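Teaching by Demonstration: Notes From Our Second Season

The purpose of this post is to set out, for readers who have followed the Pastura work since March, what has changed in the way we show our machine how to stock and tidy shelves. The earlier posts dealt mostly with hardware. This one deals with people, and in particular with the people whose hands the machine is meant to learn from.

The work now proceeds along two lines. In the first, an operator sits at the Zorkley station and drives the arm remotely, holding a pair of handles that move the two grippers. In the second, a demonstrator simply does the task with his or her own hands while wearing a head camera, and the recording is later matched to what the arm is able to do. Both have been in use since the autumn. I was asked by several correspondents which one I favour, and the answer has shifted over the course of the season.

Remote driving gives clean data. Every motion in the record is one the arm has already performed, and there is no need to guess at how a human wrist might map onto a gripper. It is also slow, and it is tiring. Our operators are limited to 50 minutes at the station, followed by a break, and the quality of the recordings falls off well before that limit in anyone who is new to it. A beginner will close the gripper too early, open it, close it again, and all of that hesitation goes into the record along with the grasp. We used to trim it out. We now discard the whole attempt, as the trimmed versions taught the arm to jump.

Hand demonstrations are faster by a wide margin and the demonstrators generally prefer them. At last count we held 2737 accepted recordings across both methods, and nearly 80 per cent of them were made by hand. The difficulty is that people at a shelf do a great many things they are not aware of doing. They steady a neighbouring item with the little finger. They turn a label to the front on the way past. They lean. None of this is wrong, but a machine with two fingers to a side cannot copy much of it, and it has to be decided in each case whether the habit belongs to the task or to the person.

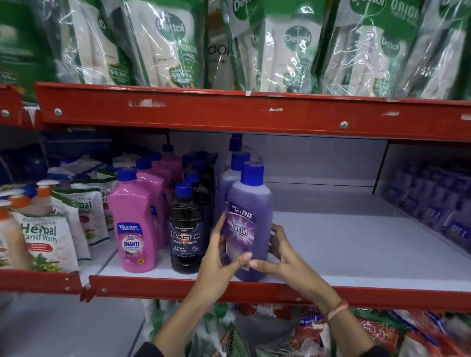
My own view is that the two-handed grasp deserves more attention than we gave it in the first season. We had written the instructions around single-handed picking, with the second arm parked, on the theory that one arm is easier to learn than two. For small packets that holds up well enough. For large bottles of liquid it does not, and our demonstrators had been quietly ignoring the instructions for some time before I noticed. A big purple bottle of floor cleaner held in both hands, the thumbs nearly meeting low on the front and the fingers wrapped around the sides, is a far steadier thing than the same bottle pinched below the cap. The grasp also leaves the name on the label in plain view of the head camera, a help to the software when more bottles in the same colour stand directly behind. I have since rewritten the instructions to permit it, and the parked arm has been put back to work.

The change brought its own complications. With two hands on an item there are two contacts to release, and people seldom release them together. One hand goes first and the other stays to settle the base. Transferred directly to the arm, this produced a distinct tilt at the moment of placing, and on a number of occasions a fall. Naa Amegashie, who supervises the demonstration sessions, proposed that demonstrators keep both hands in place until the bottle is fully down and then withdraw them at the same time. It feels unnatural for the first few minutes. The falls on placing have become rare enough that we no longer spread the foam mat in front of the shelf.

A word on how the sessions are run. Each demonstrator is given a short written card, and the card is kept deliberately plain:

Look at the item before reaching for it.
Keep both hands in view of the camera.
Put the item down completely before letting go.
If something goes wrong, stop and say so aloud.

The fourth line was added at Naa's request. Demonstrators were correcting their mistakes so neatly that the reviewer could not find them afterward, and a recovered fumble that passes for an ordinary placement is worse for us than an obvious failure. A spoken remark is easy to find in the audio.

Review is done in Ungate, our labelling program, which I wrote about at some length last year and will not describe again. The only change of note is that reviewers now mark the moment of first contact and the moment of release for each hand separately. This has added to the time spent on every recording. I consider it time well spent, although not all of my colleagues agree, and the matter will be looked at again once the present batch is finished.

We have also stopped tidying shelves before a session. In the first season every row was straightened and every gap filled, and the arm became quite good at tidy shelves. It had no idea what to do with a row that leaned or a heap of soft packets on a lower level. Essien, the contractor who handles our training runs, had warned us of exactly this, and I record here that the warning was a fair one.

For the coming months the plan is modest. We will train 5 new demonstrators, two of whom will also learn the Zorkley station so that the same person's work can be compared across both methods. I would like to know whether a careful demonstrator makes a careful remote operator. My impression is that the skills are separate — our steadiest driver is rather hurried with her own hands — but I have only a small group to judge from.

Questions about the card or the review procedure may be left in the comments. Requests for the recordings themselves should go to Naa, and she would appreciate a line or two on what they are wanted for.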